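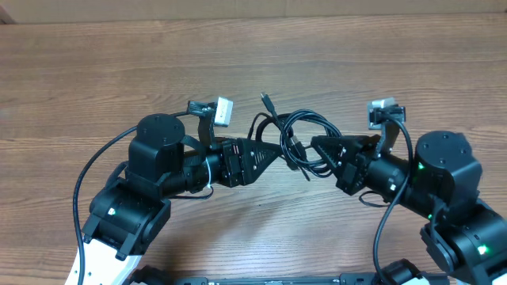
The Hadau Nursing Glider

By Bramesura
$942, ottoman included
Colors: Oat, Moss, Palumbo Blue

We've wanted to make a chair for new parents ever since Teodora Georgiou, our founder, spent the first winter of her daughter's life feeding her on the edge of a bed with a bath towel rolled up under one elbow. The Hadau is the chair she kept drawing on the backs of envelopes that year, and we're so happy it's finally out in the world!

It's a glider, so it moves back and forth on a level track and doesn't tip you the way a rocker does. You can get it going with one toe. You can also lock it dead still with the lever on the right side, handy when you're trying to stand up with a sleeping baby on your shoulder and both hands full.

The arms

We changed the arms more than any other part. Most armchairs put them too low for feeding, and you end up hunched over with your shoulders around your ears. Ours are padded on top and along the inside, and they move up and down through five positions, so you can start high in the newborn weeks and come down as the baby gets longer and heavier. Each arm moves separately. If you had a C-section and want the baby tucked to one side like a football, set that side high and leave the other one out of the way.

The seat and back

The seat is 18 inches off the floor, firm at the front and a little softer toward the back. People sometimes sit down in it and say it's firmer than they expected (Markos Stefanou in our workshop hears this all the time and just says "now get up again"). A deep squashy seat feels lovely until you're eight months along and trying to get out of it. The back is tall enough to rest your head on, with a curve at the bottom that you'll notice in late pregnancy, when everything down there aches.

You can buy it early, by the way. Plenty of our customers start using it in the second trimester for reading or for putting their feet up, and by the time the baby comes it's already their spot.

The ottoman

It glides too, at the same pace as the chair. Flip the top over and there's a flat tray on the other side for water and crackers, or the phone you swore you weren't going to look at during night feeds. There's a pocket on each side as well, deep enough for a burp cloth and a paperback.

Fabric and cleaning

All three colors come in our Indus weave, a tight cotton blend that feels like a well-washed pair of canvas pants. The seat, back and arm covers zip off and go in the machine on cold. Hang them up to dry and put them back on while they're still the tiniest bit damp, they'll go on much more easily. For small spit-up emergencies a wet cloth and a drop of dish soap will do it.

Oat is the favorite so far. Moss hides the most. Palumbo Blue is darker in person than it looks on some screens, so do ask for a free swatch if you're matching paint.

Size and assembly

Width: 29 inches
Depth: 31 inches, plus 18 for the ottoman
Height: 41 inches
Weight limit: 300 pounds
Comes in two boxes, wrench included

The base arrives in one piece. You bolt on the back, slide in the arms and zip up the covers. It's easier with two people, especially if one of them is pregnant! Leave a hand's width behind the chair so it can glide without bumping the wall, and keep crawling babies and pets away from the base while it's moving. If you feel yourself getting drowsy, put the baby down in the crib first. The chair isn't a safe place for a baby to sleep.

Delivery and returns

Our first run was 1,000 chairs and most of those have gone to their new homes. The second run ships in October, and you can reserve one now with a small deposit. Try it for 60 days, and if it isn't right for you we'll pick it up and refund you in full. The frame and glide track are covered for eight years, the fabric for two.

Spare covers, extra arm pads and replacement glide bearings are sold separately on the Hadau parts page.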